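How to Build a League Table with Tie-Breakers in a Spreadsheet

Posted 26 June 2025 by Onni Vuorinen

This tutorial covers a self-updating soccer league table for a small amateur division. It assumes you can enter a formula and copy it down a column. The worked example uses four clubs: Hirkham, Lavolthorpe, Pelkonen and Fandale. The method is the same for a larger division, but the ranges must be extended.

The table awards 3 points for a win, 1 for a draw and 0 for a loss. Ties are broken by goal difference, then goals scored, then head-to-head points. Check your own rule book before you start. Many leagues place head-to-head ahead of goal difference, and the order changes the formula in Step 4.

Step 1. Set up the results sheet

Name the first sheet Results. Use one row per match and five columns: Date, Home, Away, HG (home goals), AG (away goals). Put the headers in row 1 and the first match in row 2. Enter the full fixture list now and leave the score cells blank until each match is played. Do not enter a dash or a zero for an unplayed match. A zero in both columns will be counted as a goalless draw.

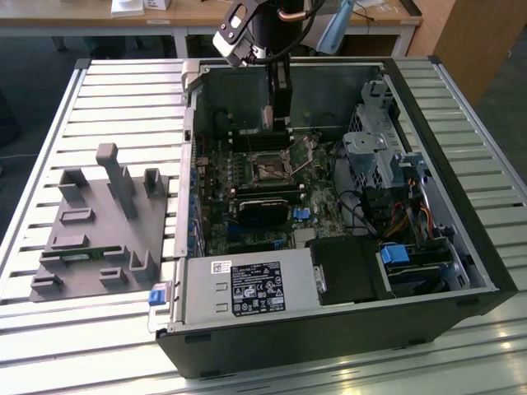 Club names must be typed the same way every time. A trailing space after Fandale makes it a different club as far as the formulas are concerned. The safest approach is a drop-down list on columns B and C, fed from a list of clubs on a separate sheet.

Postponed matches keep their row. Change the date and leave the scores blank. If a match is awarded by the league, enter the score the league has ruled, and note the ruling in column F, which none of the formulas read.

Step 2. Count the results

Name the second sheet Table. List the clubs in column A from row 2 down. The columns after that are P, W, D, L, GF, GA, GD and Pts, in that order, from B to I.

Home wins for the club in A2:

=SUMPRODUCT((Results!$B$2:$B$67=$A2)*(Results!$D$2:$D$67<>"")*(Results!$D$2:$D$67>Results!$E$2:$E$67))

Away wins use column C for the club and reverse the last comparison. Add the two together in C2. Draws and losses follow the same pattern. The middle term, which tests for a blank, matters most for draws. Without it every unplayed fixture counts as one.

Played (B2) is the sum of C2, D2 and E2.

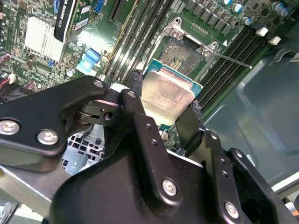

Step 3. Add goals and points

Goals for (F2):

=SUMIF(Results!$B$2:$B$67,$A2,Results!$D$2:$D$67)+SUMIF(Results!$C$2:$C$67,$A2,Results!$E$2:$E$67)

Goals against (G2) swaps columns D and E. Goal difference (H2) is F2-G2. Points (I2) is C2*3+D2. If the league has deducted points, put the deduction in column J as a positive number and change I2 to C2*3+D2-J2.

Copy row 2 down for each club. Two checks are worth running at this stage. The GD column must add up to zero, and total wins must equal total losses. If either fails, look for a misspelled club name first. An awarded result where both clubs are given a loss will also break the second check, and has to be handled by hand.

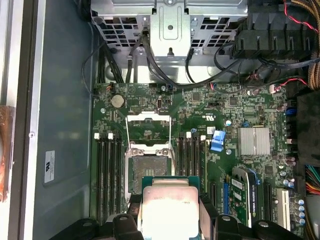
Step 4. Build the sort key

Points, goal difference and goals scored can be combined into one number. In K2:

=I2*1000000+(H2+500)*1000+F2

The 500 keeps goal difference positive for clubs that have conceded more than they have scored. The multipliers leave enough room that a large goal difference cannot spill over into points. If your rule book puts goals scored ahead of goal difference, swap the two terms.

Rank is then:

=RANK(K2,$K$2:$K$5)

Place this in L2 and copy it down. Clubs level on all three measures will share a rank, and those are the only ones that need the next step.

Step 5. Settle what is left with head-to-head

Head-to-head is easy between two clubs and awkward between three. For two, filter Results to the matches between them and add up the points each took. Enter the figure in column M and add M2/100 to the sort key. For three, build a small table from only the matches those clubs played against each other, using a copy of the Step 2 formulas. Suppose Hirkham and Pelkonen are level on 13 points in December, with the same goal difference and goals scored. If they have met once and drawn, M is equal for both and they stay tied until the return match. 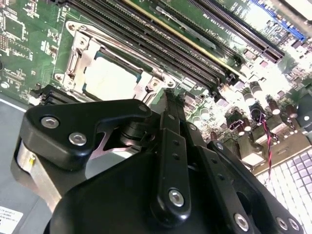
Pekka asks whether the shared rank will upset a display sheet that looks up clubs by position, as his showed an error in place of the second tied club. It will. RANK gives both clubs 2 and skips 3, so a lookup for 3 finds no match. Change L2 to:

=RANK(K2,$K$2:$K$5)+COUNTIF($K$2:K2,K2)-1

Tied clubs then get separate positions in the order they are listed in column A. List them alphabetically if that is how your league prints them.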